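3.2 Household drinking habits in the two study towns

The second part of the survey asked how families in Ruawai and Ornham choose between tap water and water sold in bottles.

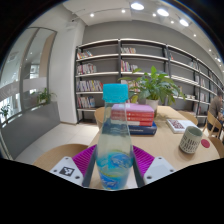

We sent the questionnaire to 775 households in January, and 300 of them returned it with all answers filled in. The main question was simple: what do you drink at home on a normal day? In Ornham the tap was the usual answer, but many older people wrote in the margin that they let it run first, a habit which they had kept from the time of lead pipes. In Ruawai the answers were more divided, and the taste of chlorine was named again and again as the reason for buying water.

Price had less influence than we expected. Families who bought water every week could rarely say what they paid for it -- several left this line empty. Diệp Phí (personal communication) found the same difficulty in her interviews, and we follow her advice to treat reported spending with care.

Figure 2. A partly filled water bottle with a turquoise screw cap.

A smaller group of 50 households also kept a diary. Their entries show that bottled water was often bought for journeys and then finished at home, so the border between the two uses is not clear. We return to this problem in Section 4.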